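Reports > Partners > Traltberg > Interim report

Skemik Reading and Language Rooms
Interim report to the Radness Fund
30 July 2015

This report covers the work since March, when we received the first part of the grant. It follows the headings of your form, but I have put the two questions on staffing together, as the answers are the same.

Opening of the rooms

We planned to open six rooms in Traltberg and the villages near it. At the moment four are open and receive learners every week. The fifth, in the old post office at Pawlak, has its furniture and books but is still waiting for the fire certificate. We made the request in good time, but the inspector asked for a second door to open outwards, and the joiner could only come last week. The sixth room is delayed more seriously. The owner of the building has decided to sell, and we must look for another place. We have visited two and we prefer the one beside the bus station, although the rent is higher than in our plan.

Learners

Until now 304 persons have registered. Our aim for the full year was 200, so we are pleased, but I must explain this number carefully. It includes everybody who filled in the form, also those who came once only. In the next report we will give regular attendance separately, as you asked in your letter.

The evening groups for adults are the strongest. Many of these learners work in shifts, and we have changed the beginning from six o'clock to half past six to help them. The morning groups are smaller. Mothers with young children tell us that they would come if there was somebody to look after the children in the next room, and we are now studying the cost of this.

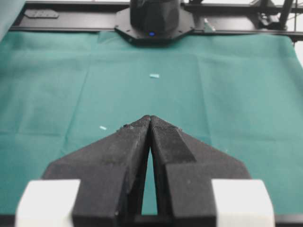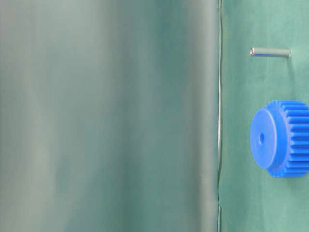
Books and materials

We have bought easy readers in three levels and a set of dictionaries for each open room. The delivery of the second level was incomplete — 34 titles were missing — and the supplier has promised to send them before the autumn term. We have not paid this part of the invoice. The learners ask mostly for books about health, letters to offices and driving rules, and less for stories than we expected. We will take this into account in the next order.

Teachers

All teaching posts are filled. One teacher left in the spring for a full-time job and was replaced after two weeks, and no group was cancelled. The training day on teaching adults who did not finish school was useful, but too short. We would like to repeat it over two days.

Budget

Spending is below the plan for rent and above it for transport. We ask your permission to move the unused rent of the sixth room to transport, only for this period. The table of costs is sent separately with the receipts.

Next steps

— Open the Pawlak room when the certificate arrives.
— Sign a contract for the sixth room.
— Begin the reading test for all regular learners.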